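Volelis: kit de captura en primera persona para tareas domésticas

Ficha de datos y guía rápida. Última revisión: 10 de noviembre de 2025

Qué hay en este repositorio

Volelis es un kit de captura para quien entrena robots domésticos y necesita ver las tareas desde los ojos de quien las hace. Trae una cámara ligera para la cabeza, el programa de grabación, las plantillas de anotación y un conjunto de muestra con 2.565 clips. Llevamos desde julio usándolo a diario y seguimos encontrándole gracia: se monta en un momento, pesa poquísimo y los vídeos salen listos para anotar (¡con los tiempos ya sincronizados!).

El repositorio contiene el conjunto de muestra y los scripts de lectura. El hardware se pide aparte, en dos versiones: la básica, con una sola cámara, y la doble, que añade un segundo sensor de profundidad.

Estructura de carpetas

clips/ vídeos en MP4, uno por tarea
anotaciones/ un JSON por clip, con el mismo nombre
calibracion/ parámetros de lente para cada unidad
scripts/ lectura, recorte y conversión
particiones/ listas de entrenamiento, validación y prueba

Instalación

Hace falta Python 3.10 o superior.

pip install -r requirements.txt
python scripts/comprobar.py --ruta clips/

El segundo comando revisa que cada vídeo tenga su anotación y avisa si falta alguna. Si se trabaja con la versión doble, hay que pasar también --profundidad.

Contenido

Las grabaciones cubren 40 tareas repartidas en 6 familias: cocina, ropa, baño, basura y reciclaje, orden general y plantas. Cada clip recoge una tarea de principio a fin, sin cortes. No pedimos a los participantes que fueran despacio ni que colocaran los objetos de una forma concreta, y se nota para bien: hay manos que dudan, cambian de agarre, tiran dos veces de lo mismo. Para aprender manipulación fina eso vale oro.

Anotaciones

Cada JSON incluye el verbo, el objeto principal, la mano que actúa (izquierda, derecha o ambas) y los instantes de contacto. La taxonomía de verbos la diseñó Bindu Annamalai y la revisó Lauri Väisänen, que insistió en separar «pellizcar» de «agarrar». Tenía toda la razón; el modelo base Sarkis mejoró en cuanto hicimos el cambio.

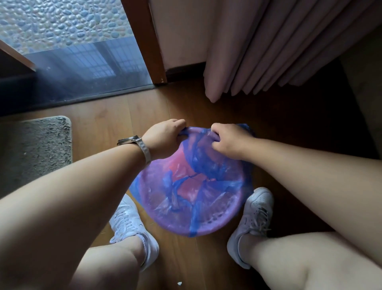
Las bolsas de basura son nuestra familia favorita y también la más difícil. El plástico fino cambia de forma con cada tirón, brilla donde menos conviene y esconde sus propios bordes. Con una bolsa azul que forra una papelera morada redonda, por ejemplo, las asas quedan arrugadas entre las dos manos y asoma además otra bolsa rojiza por debajo de la azul, así que el anotador tiene que decidir qué pliegue pertenece a cuál. En casos como ese etiquetamos «ambas» en el campo de la mano y añadimos la marca capas_multiples. El script recortar.py permite filtrar por esa marca, y recomendamos empezar por ahí si se trabaja con objetos deformables.

Limitaciones conocidas

El reloj interno de la primera serie de cámaras se desvía un poco en sesiones largas. Se corrige con scripts/ajustar_reloj.py.
Los baños con poca luz dan más ruido en las sombras de lo que nos gustaría.
Hay pocas personas zurdas. Queremos arreglarlo en la próxima entrega.
La versión doble se lleva mal con los espejos y el cristal texturizado, donde la profundidad sale con huecos.

Licencia y contacto

Los datos se ceden para investigación, con atribución. Para uso comercial hay que escribir a Durnstead, que distribuye el kit. Las incidencias del código las atiende Loïc Gautier en el propio repositorio, y si alguien prueba Volelis con un brazo distinto del Honkanen, ¡que nos mande sus resultados!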